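Blood Pressure, My Mother's Cuff, and a Month of Numbers

I put off buying a home blood pressure monitor for about as long as a person can put off buying anything. My mother had one when I was growing up, the kind with the rubber bulb, and it lived in a kitchen drawer with the birthday candles and the takeout menus. She took her pressure every Sunday after lunch and wrote it on the back of an envelope. I thought it was the most boring hobby in the world. Well, guess who has a cuff and a stack of envelopes now!

It started in spring at the Pilkington health fair, which I only went to because a friend wanted company and there were free oranges. I sat down, stuck out my arm, and chatted right through the whole thing (you're not supposed to talk, more on that in a minute). The nurse looked at the screen, waited, and did it again on the other arm. Then she wrote the top number on a little card and handed it to me. I won't tell you it was terrible. It was higher than I'd ever seen it, though, and high enough that she told me to call my doctor that week and not wait for my yearly physical.

My doctor didn't put me on anything that day. What she wanted was a month of readings from home, because one number at a noisy fair doesn't tell her much, and one number in her office may not either. Some people run high the minute they see a white coat. Others look perfectly fine at the office and run high the rest of the week, and those folks can go a long time without knowing it. She asked for two readings in the morning and two in the evening, a minute apart, all written down, including the ones I didn't like.

So off I went to buy a cuff, and I bought the wrong size. I had no idea they came in sizes! I picked the box with the nicest picture on it, took it home, and got readings that bounced all over the place. When I brought it in to compare with the office machine, the medical assistant wrapped a tape measure around my upper arm and told me I needed the large. A cuff that's too small can make your number come out higher than it really is. If you take one thing away from this month's column, go measure your arm before you shop. The range is printed on the side of the box, usually in very small type.
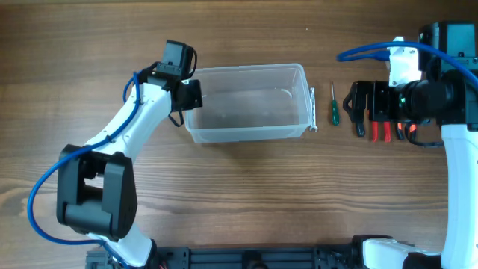

The other thing I'd been doing wrong was pretty much everything else. I was taking my evening reading right after climbing the stairs with the laundry. I was crossing my legs. I was talking to the dog. I had my arm hanging down beside the chair, and I was wrapping the cuff over my sweater because it was chilly and I didn't feel like rolling up the sleeve. Every one of those can throw the reading off.

My routine now goes like this. I use the bathroom first (sorry, but a full bladder counts). No coffee for half an hour beforehand, which in the morning is the hardest part by a mile. Then I sit in the straight chair with my back against it, both feet on the floor, my bare arm resting on a couch pillow so the cuff is level with my heart. I sit there for five minutes and do nothing. No phone, no radio, no grocery list. Then I press the button and keep my mouth shut.

Those five minutes were miserable the first week. I'm a fidgeter, and I kept thinking of things I should be doing. By the third week I had started to look forward to them, especially the evening ones. I don't know if the sitting did anything for my blood pressure, but it's been very good for my temper.

About salt. You knew I'd get to salt. The general advice for adults is to stay under 2,300 milligrams of sodium a day, and I was sure I did, because I hardly ever pick up the shaker. Then I spent a day reading labels and writing it all down, and I was over 3,000 before supper. The bread got me. So did the canned soup, the cottage cheese, and the "healthy" frozen lunch I'd been so proud of. I've been aiming for 2,000 since then and I miss it plenty of days. I rinse my canned beans, I make soup on weekends and freeze it, and I've switched to a no-salt seasoning that I thought I'd hate and now put on eggs. One caution there -- some salt substitutes are made with potassium, and that can be a real problem if you have kidney trouble or take certain medicines. Ask your pharmacist before you start shaking it on everything.

I've also been walking after supper, most nights. It's nothing heroic, just down to the Noltia Street bridge and back, and when it rains I go up and down the hallway with a podcast and annoy the dog. I did try one of those tracking apps for a while and gave up on it. An envelope on the fridge works better for me.

At the end of the month I took my envelopes in, and my doctor went through them with a pen. The best morning top number was 122, and I'd circled it like a gold star. She was more interested in the average, and the average was still a little high. We talked it over and I started on a low dose of something, one small pill with breakfast. I'd dreaded that conversation, if you want to know. I had it in my head that going on a pill meant I'd flunked. She pointed out that both my parents had high blood pressure and that I can't walk my way out of my family tree. I'm still walking and I'm still rinsing my beans, and I take the pill too.

If you've been feeling fine and figure that means you're in the clear, please get checked anyway. I felt fine the whole time. And if you ever get a very high reading along with chest pain, trouble breathing, weakness, trouble speaking, or a change in your vision, call 911. Don't sit there taking it over and over hoping it'll come down.

A few odds and ends before I go. The free screening table will be back at the Pilkington building in November, and you can bring your own monitor along and have it compared with theirs, which I'd recommend even if yours is brand new. Several of you wrote in after my last column asking about wrist monitors. They're handy, and some people with larger arms do need them, but they're fussy about position, so check with your doctor's office first. And to the reader who sent me the low-sodium chili recipe -- I made it twice, I doubled the cumin, and I'd like to know what you do about cornbread.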